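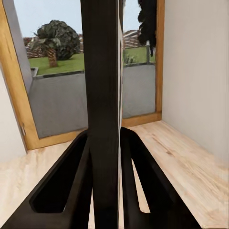 Attachment A. Simulated gripper view toward the terrace.

Ticket status: Open, awaiting confirmation
Date opened: 31/05/2023
Reported by: Sinéad Cullinane, Siltell
Assigned to: Huw Watkins, Clondau simulation support

Summary
Examples recorded in the simulated apartment are being rejected when they are imported into the training set. The batch contains 200 examples. The import tool refused 13 of them with the message "action and view out of step." The remainder were accepted without warnings.

Steps already taken by the reporter
The import was repeated on a second machine with the same result. The rejected examples were opened in the viewer and play from start to finish. No change was made to the room model between accepted and rejected examples.

Response, Huw Watkins
The log files have been received. The import tool compares the time of each view with the time of the matching arm command and allows a difference of 4 milliseconds. The rejected examples exceed this limit after the arm enters the kitchen corner. Please supply the recorder settings and one further view from that part of the apartment.

Response, Sinéad Cullinane
The settings file has been added to the ticket. The recorder was set to stop at 2000 steps. The view requested is provided as Attachment B and shows the arm holding the framed panel upright near the sink.

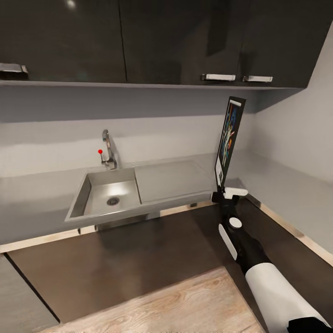
Can the rejected examples be repaired without recording them again?
They can be repaired if the original command log has been kept, by running the alignment tool on each example and importing the corrected copy.

Response, Huw Watkins
The cause has been traced to the view buffer, which was left at its default size. Telmo Barrios has confirmed the same behavior on a Goseo test machine. Please set the buffer to "large," restart the recorder, and run the alignment tool on the rejected examples only. Accepted examples should not be processed a second time.

Internal note, Cormac Doherty
The default setting will be reviewed for the September release. The ticket is to remain open until Siltell confirms that the corrected examples have been imported.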